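Search the forum
Keyword, band or member
Go

Undoso at Kondbridge: setlist, sound, and that nine-minute closer

4 min read

dovardfan_225

So who else made it out? I have been home for an hour and my left ear is still arguing with my right one. Setlist as far as I could scribble it: Ditchwater, Mussa, The Long Clerk, something new, Ditchwater again (why), Salt Hotel, then the closer, which ran nine minutes and contained one chord. I liked the chord. I have some questions about its length.

No cameras up front this time, so don't expect footage. Security was very firm on that, and less firm on the man who spent the whole of Salt Hotel on somebody's shoulders.

k_chege

I was four people behind the shoulders. I can report that the shirt had a washing label.

The new song is called Seven Gates, by the way. Brian Odera said so from the drum riser, into a mic that was not switched on. I read lips, badly, so it may also be Heaven's Gates or Several Grapes.

Good show, though. I'd put it ahead of the June one, where they played with the house lights on for half the set and we all had to look at each other.

Felista M.

Strong disagree. June was loose and mean and over in an hour. This one felt like a band that had been told it was important. Two support acts, an intro tape, and then Cremilda Sampaio walks on in a cape. A cape! She used to walk on holding her own amp.

And playing Ditchwater twice isn't a statement. Somebody read the setlist wrong and they all went along with it.

dovardfan_225

I will not hear a word against the cape.

tapehiss91

Seven Gates is definitely the name. It's on the back of the tour cassette, which I bought because I am weak and it was near the door. Side B is a rehearsal take with a dog on it. Chepkoech Were's bass is louder there than it was in the room, and the dog is louder than both.

Does anyone here own a working deck? Mine eats tape. I heard the dog at my brother's place and had to leave before the chorus.

k_chege

I have a deck. I also have a long memory, and you still owe me for the Dovard ticket.
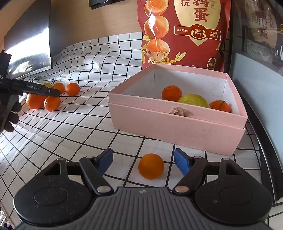

The tour box is a separate matter and I'd like to complain about it properly. For the price of a decent pair of boots you get the cassette, a lyric sheet with a typo in the title of the single, a patch, and a numbered card. Mine is number 225, which I was pleased about until I met another 225 in the line for coats. The box itself is the flimsy sort that gives up if you put a record on top of it. My aunt's fruit came in a nicer one, pink outside and white inside, with the lid tucked underneath like a base, and she didn't have to stand in the rain behind a van to get it. If Undoso want to sell us cardboard, they could look at what the mandarin people are up to.

Felista M.

See, this is what I mean. Numbered cards. They had a song about hating numbered cards.

tapehiss91

That song was about parking.

Felista M.

It was about numbered cards AND parking. Read the second verse.

dovardfan_225

I have read the second verse. It is mostly "hey."

For what it's worth, the boxes at the Dovard date had different patches, so if anybody wants to swap a moth for a ladder, I have the moth. I would also like it noted that I had 225 in my user name long before k_chege got that card, and I think the decent thing would be to hand it over.

k_chege

The decent thing would be for tapehiss91 to pay for the ticket. After that I'm open to talks.

lurker_of_kondbridge

First post in ages. I was by the desk and the sound was fine until the closer, when the guy mixing sat down and ate a sandwich. I took that as a sign he wasn't expecting any changes. Vocals were buried all through The Long Clerk but I've always thought it was better that way.

Put me down on the pro-June side, lights and all. You could see Sampaio laughing at her own mistakes.

Felista M.

Finally, a person with ears.

tapehiss91

Money sent, k_chege. Bringing the cassette over tomorrow if that suits. Please keep the volume down for the dog bit, it comes in early.

Last reply 22/12/2021

Contact the moderators | Copyright the posters, such as they are | Back to top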